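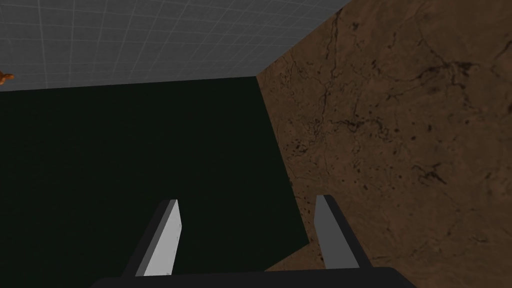
Fig. 1. Two-finger gripper, fingers apart (computer rendering).

Gamage Fund
Claims Rules Alignment, Rirkinow Health Plan
Progress report, second period, to end of September
Prepared by Birutė Ots, payment policy

1. Position at the end of the period

Work on the unit limits for home nursing, wound dressings and compression garments is complete and the revised limits are live in Gevo. Work on hearing aid supplies is complete on paper but has not been loaded. Work on outpatient physiotherapy is behind plan, for the reasons given in section 4. Spending is within the approved amount and no transfer between budget lines is requested.

The grant agreement lists 81 payment rules for review. Of these, 59 have been reviewed and signed off by medical policy. The remainder are mostly physiotherapy and hearing aid rules, with a few dressing rules that refer to product groups no longer in the fee schedule. We propose to withdraw those few instead of rewriting them, and would like the Fund's agreement before doing so.

2. Unit limits

Before the project, the annual limit on dressings was held in two places. The provider manual counted units per wound and the claims system counted units per member. A member with two wounds could reach the system limit while still well inside the limit in the manual, and the second claim was then denied with a frequency message. Providers appealed, and the appeals were usually allowed.

The limit is now counted per wound site in both places. The site is taken from the modifier on the claim line. If there is no modifier the line is counted against the first open site for that member. If there is no open site, one is created with the date of service as its start date. A site closes when no dressing line has been paid against it for two full calendar months.

Compression garments now follow the same method, except that the count is by limb and the limit is by pair where the garment is supplied in pairs. Single garments billed on the same date for left and right are combined before the limit is applied. Claims sent as two separate lines on two separate claims are not combined at present. Flellosen can pass the linking field, but Gevo does not read it. A change request has been raised and has a place in the next release.

Home nursing limits have not changed in amount. The change there is to the period, which now runs from the start date on the authorisation and no longer from January. Authorisations already open when the change was made keep the old period until they expire, so both methods will run side by side for some months. Reports on home nursing use should be read with that in mind. 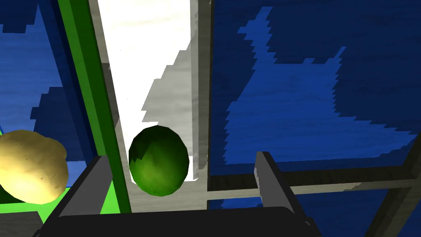
3. Testing and reprocessing

Each revised rule was tested against a file of past claims before loading. The file holds 3,000 claim lines drawn from paid, denied and adjusted claims, with names and member numbers removed. The same file is used for every rule so that results can be compared between releases. It was drawn before the last fee schedule update, and prices in it are out of date, but the tests look only at units and denial codes and the prices are not used.

Two faults were found. In the first, a replacement claim was counted in addition to the claim it replaced, so that a corrected claim used up the member's units twice. This fault was in the old rules too. It has been fixed for dressings and garments, and the same fix will be applied to the remaining groups as they are loaded. In the second, lines with zero units were being read as one unit. Zero unit lines are now returned to the provider before pricing.

Claims denied in error under the old dressing limit were listed and reprocessed without the provider having to ask. Where the filing limit had passed, it was waived. We have not reprocessed claims where the provider had already won an appeal, as these had been paid by hand. A small group of claims remains open where the provider has since changed its billing number and payment cannot be released until the new number is confirmed.

4. Physiotherapy

The physiotherapy rules were due for sign-off in this period. They have not been signed off. The present limit is a count of visits, while most other plans that our providers deal with count timed units. The draft rule moved to timed units. Comments from the provider panel supported the move but pointed out that group sessions have no timed code, and under the draft they would have had no limit at all.

A second draft keeps a visit limit for group sessions and uses timed units for everything else. Medical policy has asked for evidence on how often both are billed on the same day. The first extract was not usable, as it picked up occupational therapy lines under the same revenue code. A corrected extract has been requested from the data team.

The evaluation visit will not count towards either limit. A repeat evaluation will count if it falls within the same authorisation. Both points are agreed and will not be reopened.

5. Provider notices

Notices for dressings, garments and home nursing were issued through the provider portal and by post to offices without a portal account. The portal notice was opened by around 50 provider offices in the first week, fewer than we would like. It was sent under the general heading used for all policy updates. The next notice will carry the service type in the heading.

The provider manual has been updated for the three live groups. The quick reference sheet has not. It still shows the old dressing limit and has been taken down until it is corrected.

6. Risks

The main risk is the release date for Gevo. If the release slips, hearing aid supplies and the garment linking change will slip with it, and we would ask to carry the related testing budget forward. The physiotherapy extract is a lesser risk. If it is late again we will propose that the group session limit stays as it is and only the timed unit rule goes ahead.

Staffing is unchanged. One analyst is shared with the appeals team and is not available in the last week of each month.

7. Next period

Load hearing aid supply rules and run the test file.
Obtain the corrected physiotherapy extract and submit the second draft for sign-off.
Reissue the quick reference sheet.
Apply the replacement claim fix to all remaining groups.
Close the open reprocessing cases or report them individually.

Decision requested: agreement to withdraw the obsolete dressing rules described in section 1. The rule numbers and present wording are in Annex B. The spending table is in Annex A.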